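Chapter 5
What the Jar Tells You

By Séverine Millet
May

Most advice on keeping dry seasonings starts with the container. Buy matching jars, the guides say, and the cupboard will look after itself. I doubt it. Brunet, whose kitchen handbook is still handed out at Favthorpe, gives 9 pages to jars and lids and a single paragraph to reading what is already printed on them. This chapter turns that round.

A shop jar is a decent container. It is also a record: it names the contents, gives the weight and carries a code that the shop can trace. Tip the contents into a plain pot and all of that goes in the bin. The usual reply is that a cook knows her own shelf. Perhaps she does, on the day she fills it.

Take furikake, the Japanese seasoning of nori and sesame that is shaken over rice. The Trader Joe's jar is clear glass below the label, so the dark flakes can be checked without opening it, and the net weight is on the front: 1.95 oz, or 55g.
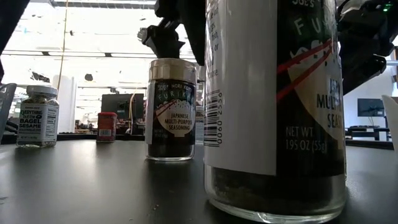

5.1 Duplicates

Two jars of the same seasoning are often treated as a fault in the system. The Radomine method tells readers to merge them at once. Before you do, ask what is gained. If one was opened in the winter and the other is still sealed, merging them gives you one jar of uncertain age – and a clean empty one, which will probably go back in the cupboard.

The Ternon survey, which asked 2,000 households about their shelves, found that 50 per cent had merged jars in this way. It did not ask whether they were pleased with the result. We will come back to that gap when we look at dates and what they can fairly be said to mean.

Last updated: May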